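Notes for Session 3: How a Town Decides When It Was Born
Hongjun Tan

Okay, so last time we ended in the middle of the Bridlow founding story and I promised I'd pick it up again. If you missed it, the short version is that Bridlow celebrates its founding every August with a parade and a fair and a lot of fried food, and the date it celebrates comes from a charter that almost no one in town has ever read. I've read it (it took me two summers, my Latin is not great), and I want to use it today to talk about what a founding date really is.

The charter gives a market right. That's it. A lord lets the people living by the river hold a market and keep part of the tolls. It says "the people living by the river," which means there were already people living by the river! They had houses and a mill and, going by the toll list, plenty of sheep. So the town was there before its birthday. Please hang on to that idea, we'll need it for the rest of the term.

Why the year 922?

The year everybody in Bridlow knows is 922. It's on the bridge, it's on the school sweatshirts, and it's the last part of half the email addresses in town. The trouble is that the charter we have is a copy, and the copy was made a good deal later by monks at Estel, who had their own reasons for wanting Bridlow's market to look old. If your abbey collects rent from a market, an old market is a safe market. I'm not saying the monks made it up. I go back and forth on this, and you're welcome to argue with me.
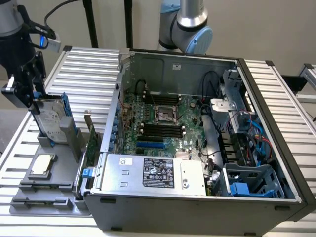
What I'd like you to look at is the witness list at the end of the charter. Witness lists are my favorite part of any old document, because forgers got bored by the time they reached them. In the Bridlow copy you get two names that fit the year nicely and then a bishop who, as far as we can tell, hadn't been made a bishop yet. Maybe the copyist updated his title to be polite. Maybe he pulled the name from another charter that was sitting on the desk. Read the translation in your packet, pages 2 and 3, and write down which of those you believe before you come to discussion. One sentence is fine.

The Buckley version

Now for the other side of the river. Buckley tells the same story with a different ending, and people there get pretty heated about it. In their telling the market belonged to Buckley first, and it moved across the water after a flood took out the old landing. They've got no charter at all. They have a song, a field called Market Piece, and a line in a tax roll that mentions 56 households on their bank and skips Bridlow completely.

I used to wave this away, and I feel a little bad about that now. A field name is evidence! It may be weak evidence, and we can't date it well, but someone called that field Market Piece for a reason, and a sheep pasture doesn't get a name like that very easily. The tax roll is trickier. It could mean Bridlow didn't exist yet, or that Bridlow was exempt (abbey land often was), or that the clerk lost a page. We'll do a whole session on lost pages later, so save your theories.

Three things to do before next time:

1. Read the charter translation and the short piece on the Market Piece field name. Skip the footnotes the first time through, then go back for them.

2. Find the founding date your own hometown uses, and find out what happened on it. A treaty, a battle, a post office opening, whatever it is. If your town has more than one date, bring them both, those are the fun ones.
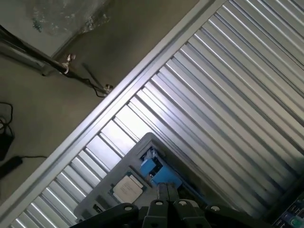
3. Look at the anniversary program from Promero in the back of the packet and mark every sentence that claims to know what somebody felt. "The settlers rejoiced," that kind of thing. You'll need a pen with plenty of ink.

Picking a day

One last piece and then I'll let you go. Even when a town agrees on a year, it still has to pick a day, and the day is usually picked by people living much later who want good weather. Bridlow's charter has no day on it. The August date comes from the saint's feast at the old parish church, and the church only took that saint on after it was rebuilt. So the parade marks a borrowed day in a doubtful year for a town that was already there.
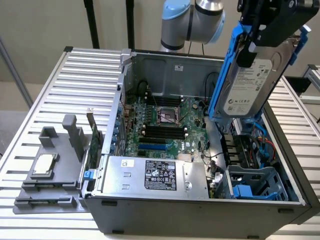 Page 3

I love the parade, by the way. I go every year and I cry at the brass band. Knowing where a date comes from hasn't spoiled it for me, and I hope it won't spoil yours. What I want from your short papers is the history of the celebration alongside the history of the event: who chose the day, when they chose it, and what was going on in town right then. Very often there's a quarrel over land or a new mayor in there somewhere.

Papers can be handwritten if your handwriting is kinder than mine. Put your town's name at the top, and bring the packet back with you, I'm short on copies.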